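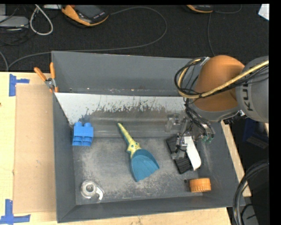
Kendra Li asked at the end of last week's session why we sort by how a thing is held before we sort by what it is for, when every toy library she has ever used does it the other way round. Lovely question, and I'd like to spend most of this handout on it!

Small Objects, Session 7: The Mixed Bin

Reading for today: the Gosselin notes, part 2, on handles. If you missed the October session, borrow somebody's copy of the grip table before you start.

A mixed bin is my favourite thing in this whole course. You tip in a few bits that have no business being together and suddenly all your tidy categories start to wobble. Take a dustpan and a brush. By use they are a pair, and most of us would put them on the same shelf without thinking. By hold they are cousins at best. The toy dustpan has a yellow handle that widens into a sculpted, pointy shape where it meets the scoop, so a hand naturally goes further back. The brush has a smooth white handle with a rounded end, and then that dark block of ridged bristles, which you could also pick up directly if you didn't mind the feel of it.

Now the building block. Bright blue, two studs on top, and ribs and recesses lower down (do look at the recesses, people always forget them and only talk about the studs). It stands up by itself. The orange cap can't decide: on its side it may want to roll, on its end it would probably sit quite happily, and the fine grooves give your fingertips something to work with. As for the ring, notice the pale curved tab. Is it a ring with a tab or a tab with a ring? Cornel Ursu and I disagreed about this for most of a train journey and I still think I'm right.

Terms to know

Resting side: the face an object lies on when you leave it alone.
First hold: where your fingers go before you have thought about it.
Partner: another object it is used with. Dustpan and brush are partners. A cap has a partner too, even when the bottle is nowhere to be found.

Back to Kendra's question. Sorting by use asks you to know the object's story. Sorting by hold only asks you to look, and a three-year-old can do it, which makes it such a good place to begin. Once the hold sort is done, do the use sort on top and see which objects have to move. Those are the interesting ones!

For next time

Choose 3 small things from home, at least one with a handle. Draw each in its resting side and mark the first hold with a cross. Then lay one of them diagonally and draw it again, as the first hold often shifts more than you'd expect. Pencil is fine, and shading is welcome but earns nothing extra.

Fumiko Kuroda has the spare grip tables. Drawings go in the Wosten tray by the door, names on the back please.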